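Every spring the price sheets come in, and every spring I get a little grumpier. June is when our small lab has to hand in its equipment wish list for next year, so I've spent my evenings with a spreadsheet and a pot of coffee, trying to work out what two-arm work really costs. 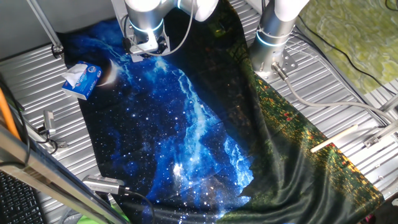
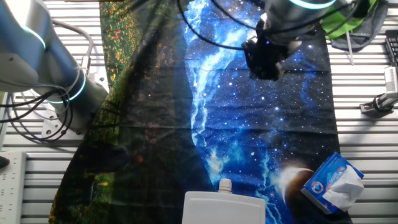
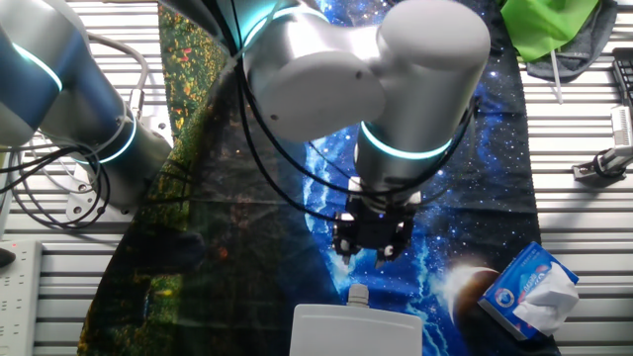 Two arms over a slatted table, a printed cloth, a box of tissues.

The Darnari quote has one big number at the top, and that's the number everyone repeats in meetings. I've stopped trusting it. On the last order the arms were the part I got right. What I got wrong was everything with a line so small I didn't bother to write it down: cables, longer cables when the first ones didn't reach, clamps, mounting plates, power strips, bolts in a size no store in town carries. I had put $500 in for "misc." We were $800 over that before the first month was out, and I still owe Jericho Samonte for a box of T-nuts.

Then there are the grippers. Trusero wants us to believe one pair of fingers will do for boxes, bottles and cloth. Maybe. I've read their page three times and it never says what kind of cloth, or how often it lets go. I asked for a loaner and got a brochure. Nadar at least answered the question, although the answer was "it depends," and their lead time is 11 weeks, so I'd be deciding blind either way.

I'm also leaving the Zidico service plan off the list. It covers parts and phone support, and it doesn't cover the person who has to stand there and redo the setup after something gets bumped. That person is me, and I'm not in the quote.

So my draft for now: no third arm. Spare gripper fingers, yes. A real cable budget with its own line. And 30 percent held back that I refuse to assign to anything, even though Jericho says the office will take it away the minute they see it sitting there. He's probably right. I may have to call it "mounting hardware, assorted" and hope they don't ask for part numbers.

If you've bought from Nadar and they shipped on time, please leave a comment. I'd like to hear from one customer before I sign.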